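Denus Mower Service Log

README, updated in May

What's in it

Workshop records from 11 repair shops that look after lawnmowers, ride-ons and small garden engines. Each row is one job: what came in, what the owner said was wrong, what the mechanic found, which parts went on, and how long it sat on the bench. There are 1000 jobs in the current release, and we are so pleased to finally have them all in one format!

Most of the jobs come from the Nukville shops. The Dolen shops joined later, so their rows start partway through the season and lean heavily toward ride-on tractors.

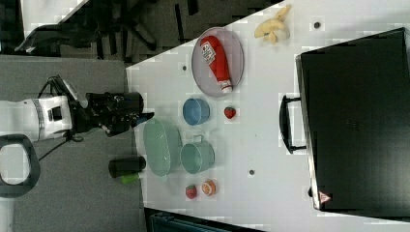

White tabletop with kitchen items and toy foods.

Files

jobs.csv – one row per job, 24 columns
parts.csv – parts fitted, linked by job_id
notes.txt – the mechanics' own notes, typed up as written (spelling left alone, and some of it is wonderful)

Columns people ask about

complaint: the owner's words. "Won't start" covers everything from stale gas to a sheared flywheel key.
finding: picked from the Agbenyega fault list, version 2. Older jobs were recoded by hand.
bench_hours: time with tools in hand, rounded to the quarter hour. Waiting on parts is in wait_days.
blade_state: sharp, dull, bent or missing. Blank for chainsaws and trimmers.
warranty: yes, no or unknown. Treat unknown as its own group, please – it is not a polite no.

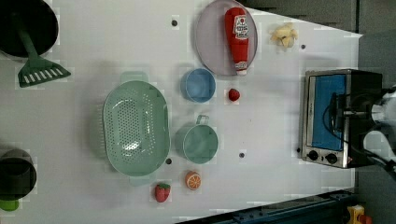 Known problems

Some 15 jobs have a return date earlier than the drop-off date. They are flagged in date_check and we left them in.
Two shops log a carburetor clean and a carburetor rebuild under the same code. Check parts.csv for a gasket kit if the difference matters to you.
Hour meter readings on ride-ons are patchy, and a few are clearly from replacement meters.

Using it

Load jobs.csv first, then join parts.csv on job_id. Everything is UTF-8 with commas. Free to use and share with credit to Denus. If you make a chart of spring no-starts by fuel age, send it over, we would love to see it!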